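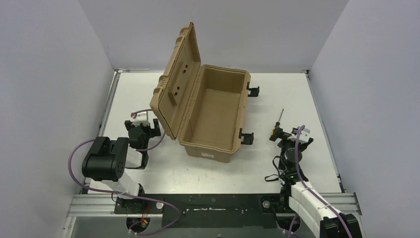

The Tveit case, open, both latches down.

Inspection record, Toltby depot. Item 7, hard case, tan.

The case came back from Korkircombe with nothing in it. The return form listed one altimeter, serviceable, and the weight on the waybill agreed with the form. I set the case on the white table and released the latches, lower one first. The floor was smooth. There were no foam crumbs in the corners and no scuffs where an instrument would have shifted on the road.

I checked the panel inside the lid. Four dark points, two at each end. I put the screwdriver to the nearest one, then laid it down again. The procedure calls for a second signature before a panel is opened, and the second signature had gone home at noon.

I telephoned Fileck. They confirmed dispatch. They confirmed the weight. I asked what the altimeter had read when it was packed, and the clerk went to look. She was away for some time.

"Minus 500," she said. "It was 2,000 in January."

I wrote both figures in the margin, there being no box for them. Then I pressed my palm against the floor of the case and held it there until the line went dead.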